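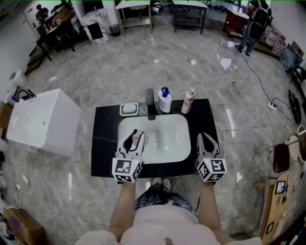 Jaime Morais demande s'il faut refaire l'étalonnage à chaque changement de poste. Oui, même si les pinces n'ont pas été démontées entre deux séances.

4.3 Poste lavabo – prise d'un petit objet dans la vasque

Fiche du club Plaka, pinces manuelles Dalley, version d'avril.

1. Fixer le cube de marqueurs à la base de chaque pince. Serrer à la main.
2. Lancer Zhuravel et ouvrir le profil « lavabo ».
3. Présenter les deux cubes à la caméra de tête jusqu'à l'affichage des deux identifiants. Le cube gauche porte le 139, le droit le 185.
4. Ouvrir et fermer chaque pince à fond. La course lue doit revenir à 700 en position ouverte.
5. Se placer face au plan, puis démarrer l'enregistrement.
6. Saisir l'objet avec la pince gauche. La droite reste ouverte, en attente.
7. Arrêter l'enregistrement avant de poser les pinces.

Note : un reflet du plafonnier sur un marqueur suffit à perdre le suivi. Incliner légèrement le poignet et reprendre à l'étape 3.

Attention : robinet fermé pendant toute la séance. Les pinces ne sont pas étanches.

Si le code 1085 s'affiche, quitter le profil et le rouvrir. S'il revient, prévenir Illia Lysenko – ne pas réinitialiser Zhuravel soi-même.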